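3.2 Einrichtung und Wartung der Zelle

Die Zelle Sumska besteht aus zwei Armen auf einer gemeinsamen Basis, einer Kopfkamera und je einer kleinen Kamera am Handgelenk. Sie wurde im Juli an ihrem jetzigen Platz aufgestellt und seitdem nicht mehr versetzt. In diesem Abschnitt beschreiben wir, wie die Zelle vor einer Aufnahmereihe vorbereitet wird und welche Teile regelmässig geprüft werden. Die Steuerungssoftware (Seren) wird in Abschnitt 3.3 behandelt.

Die Arbeitsfläche ist mit einem schwarzen, glänzenden Stoff bedeckt. Diese Wahl hat einen Nachteil, den wir am Anfang unterschätzt haben: In tiefen Falten findet die Tiefenschätzung keine zuverlässigen Punkte, und der Finger fährt beim Antasten weiter nach unten als geplant. Wir haben deshalb die maximale Eintauchtiefe auf 12 mm begrenzt. Wird dieser Wert erreicht, so hält der Arm an und wartet auf eine Bestätigung durch den Bediener. 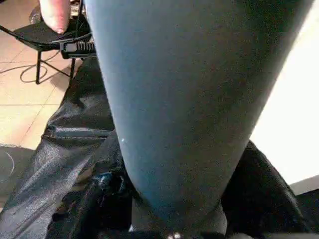
Abb. 2. Greiferfinger zwischen zwei Falten des schwarzen Stoffes, Ansicht der Handgelenkkamera.

Die Kalibrierung der beiden Arme zueinander erfolgt nach dem Verfahren von Goicoechea, das wir in einem Punkt geändert haben. Im Original wird eine Platte mit Muster von einem Arm gehalten und vom anderen angefahren. Bei uns fassen beide Greifer denselben starren Gegenstand, und die Restspannung in den Gelenken dient als Mass für den Fehler. Ein rundes Rohr oder Stuhlbein genügt dafür, wenn es sich zwischen den Fingern nicht dreht. Die Greifer sollen möglichst nahe beieinander ansetzen, weil sonst die Durchbiegung des Gegenstandes in die Messung eingeht.
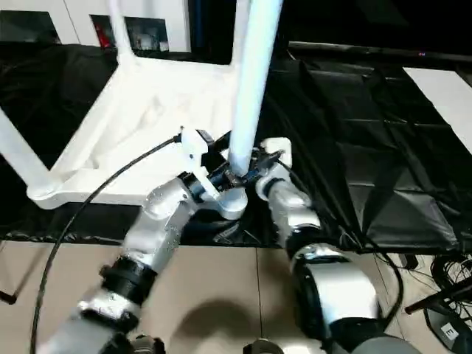
Nach dem Einschalten läuft der Nullabgleich immer zuerst am linken Arm. Die Reihenfolge ist nicht beliebig, denn der rechte Arm übernimmt die Referenz der gemeinsamen Basis. Wurde sie vertauscht, so beobachteten wir einen seitlichen Versatz von 2 mm, der erst nach einem vollständigen Neustart verschwand. Die Kabel der Greifer müssen vor dem Abgleich frei hängen. Liegt eine Schlaufe unter Zug, dann verfälscht sie die Momentmessung im Handgelenk, und zwar stärker als jede andere Störung, die wir gefunden haben.

Die Fingerbeläge sind das Teil mit dem grössten Verschleiss. Bei dünnen Folien und Beuteln hängt die Haltekraft fast nur vom Zustand der Oberfläche ab – ein Belag, der an einem festen Karton noch gut hält, kann an einer Folie schon rutschen. Olaia Iglesias hat 1830 Greifvorgänge aus den Protokollen ausgewertet und 29 davon als Rutschen eingestuft.

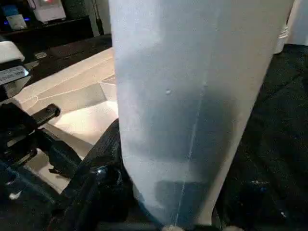
Aus dieser Auswertung haben wir die Regel abgeleitet, dass die Beläge nach ungefähr zwölf Betriebsstunden mit einem fusselfreien Tuch gereinigt werden. Lösungsmittel sind nicht erlaubt. Ein neuer Belag wird mit dem Kleber Clornen befestigt und bleibt über Nacht unbelastet. Danach ist die Greifweite neu einzulernen, auch dann, wenn der Belag dieselbe Nenndicke hat.

Die Handgelenkkameras verlangen wenig Pflege. Geprüft werden der Sitz der Halterung und die Schärfe im mittleren Abstand. Sehr nahe Gegenstände bleiben unscharf und verdecken einen grossen Teil der Ansicht; solche Bilder werden für die Lageschätzung nicht verwendet, bleiben aber im Protokoll gespeichert. 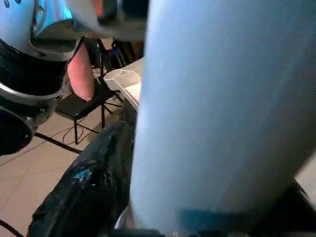
Foto: Demetrio Valcárcel, März 2021

Für den anderen Arm, wenn er am Rand des Bildes erscheint, wird eine Maske aus den Gelenkwinkeln berechnet. Sie ist nur so genau wie der Nullabgleich. Eine schlecht sitzende Maske war bei uns mehrmals das erste Zeichen dafür, dass der Abgleich wiederholt werden musste.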